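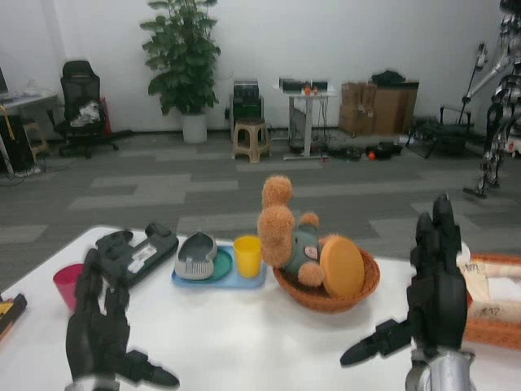 16/09/2018 유약 시험, 코발트 줄인 배합. 8월에 구운 시편은 파랑이 너무 짙어서 탄산코발트를 절반으로 줄이고 나머지는 그대로 두었다. 바탕유는 Samidard, 소지는 Mathebula 백자토. 목표 색은 흰 탁자 위에 있는 연한 파란색 직사각형 쟁반 정도로 잡는다. 저보다 진해지면 겹친 자리가 남색으로 뭉치고, 더 연하면 흰 소지 위에서 회색으로 보인다. 지난번에는 기준 없이 "옅은 파랑"이라고만 적어 놓아서 Jad와 내가 서로 다른 색을 생각하고 있었다.

시편은 24개. 앞 절반은 한 번 담금, 뒤 절반은 두 번 담금. 뒷면에 산화철로 번호를 썼다. 7번은 굽에 금이 가 있어서 뺄까 하다가 그냥 넣었다. 결과표에는 따로 표시할 것.

유약 준비: 물에 풀어 하룻밤 두었다가 90목 체로 두 번 내렸다. 첫 번째에서 덩어리가 꽤 걸렸고 두 번째는 거의 없었다. 체에 남은 것은 버리지 않고 다시 갈아 넣었다. 버리면 코발트 비율이 틀어진다. 비중은 1차 측정값이 높아서 물을 조금씩 넣어 맞췄다. 넣은 물 양은 안 적었음. 다음에는 적을 것.
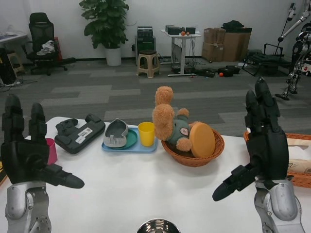

흰 탁자 위: 분홍 컵, 하늘색 쟁반과 진녹색 접시, 쟁반 오른쪽에 노란 컵.

담금 시간은 한 번에 넷까지 세고 꺼냈다. 두 번 담금은 첫 층의 물기가 가신 뒤에 했는데 15번과 16번은 서두르는 바람에 첫 층이 들떴다. 손끝으로 눌러 붙였지만 기어오름이 생길 것 같다. 굽 닦기는 Jad Ghanem이 맡음. 스펀지를 자주 헹구지 않으면 굽 둘레에 파란 테가 남으니 물통을 두 개 두고 썼다.

초벌은 금요일에 끝났고 흡수율은 지난번과 비슷하다. 벽이 얇은 것은 유약이 늦게 붙는다. 11번이 특히 그렇다. 두께 차이는 내가 판을 밀 때 받침대를 잘못 끼워서 생긴 것.
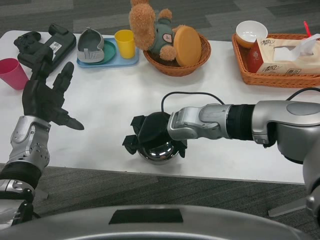
재벌은 Inel 가마 아래 칸에 넣는다. 위 칸은 Trudidden 주문 접시가 차지하고 있어서 자리가 없다. 아래 칸이 온도가 조금 낮게 나오는 편이라 콘을 앞뒤로 하나씩 세우기로 했다. 최고 온도 유지는 40분. 8월에는 유지 시간을 짧게 잡았고 표면에 핀홀이 남았다. 냉각은 손대지 않고 두고, 문은 44시간 뒤에 연다. Jad는 더 일찍 열어도 된다고 하지만 지난번에 잔금 간 것이 두 개 있었으니 이번에는 기다린다.

남은 유약은 뚜껑 있는 통에 담아 선반 아래 칸에 두었다. 라벨에 "코발트 절반"이라고 썼고 날짜는 빠져 있으니 보는 사람이 적어 줄 것.

할 일
체 한쪽 테가 벌어졌음, 새로 주문
저울 영점 다시 확인 (아침에 바늘이 조금 떠 있었음)
가마 내화판에 이형제 한 번 더 바르기
시편 색은 북쪽 창가에서 볼 것, 형광등 밑에서는 초록 기가 돈다
15, 16번은 사진 찍고 나서 깨서 단면 보기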